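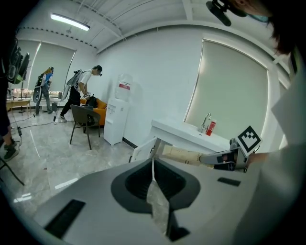 The first thing I did at Brellus was use the wrong soap.

I'd been there two hours. Manuela Lombardi had shown me my desk and the lavatories and the cupboard where the good pens were, and then her phone went and she left me standing by the sink under the window with a mug that wasn't mine. So I washed it, obviously. You do, don't you, when you're new and don't know where to put your hands. There was a red bottle with a white cap next to the tap, I gave it a good squeeze, and a voice behind me said, "Oh, love. That's Graziella's."

The voice was Ada Bellini from accounts, and she looked really quite sorry for me.

I should explain the sink (it matters!). Our floor was all white walls and roller blinds, very smart, and somebody at some point had decided we ought to have a sink actually in the office, a white counter with a nice chrome tap with a curved spout, so that we wouldn't waste time walking down to the kitchen. Nothing else, mind. No kettle, no biscuits. You still had to go down two flights for a cup of tea and then come all the way back up to wash the cup. I never got to the bottom of that.

Anyway, Graziella Benedetti had bought the red bottle with her own money in March, after the firm's stuff brought her hands up in a rash, and she had asked in an email that it be left alone. The email had gone to everybody. It had gone to everybody more than once, Ada said, and the last one had been in capitals.

"Just put it back exactly where it was," she whispered. "Right of the tap. Cap towards the wall a bit."

I put it back. I turned it a bit. I dried the mug on my skirt and went and sat down, and I spent the rest of the morning typing up an order from Trullov for 3755 hinges and listening for shoes.

She came at 11. She was tiny! I'd been picturing somebody enormous. She had a grey cardigan and a lettuce sandwich in a bag, and she ran the tap and picked up the bottle and held it up to the window, the way my gran used to hold up the sherry.

"Who's had this?"

Typing stopped all over the room. Gualtiero Rizzi, who I later found out had been helping himself for weeks, bent down to do something to his shoelace and stayed there.

I put my hand up. Like school. I could feel my neck going red, and I said I was ever so sorry, I was new, I'd only wanted to wash a mug, and I'd bring her another bottle tomorrow if she'd tell me the shop.

"Which mug?" said Graziella.

I held it up. It was a blue one with a chip in the handle.

"That's mine as well," she said.

Well, I thought that was me finished. I really did think I'd be on the bus home by dinnertime, telling Mum it hadn't worked out. But she came over and took it off me and looked inside, right down to the bottom, and rubbed at it with her thumb.

"You've got the ring out," she said. "I've been at that ring since Christmas."

I said it was just a matter of getting your knuckle in.

"Gualtiero," she said, without turning round, "come up from there and fetch this girl a chair that goes up and down." And then, to me, "Do you do teapots?"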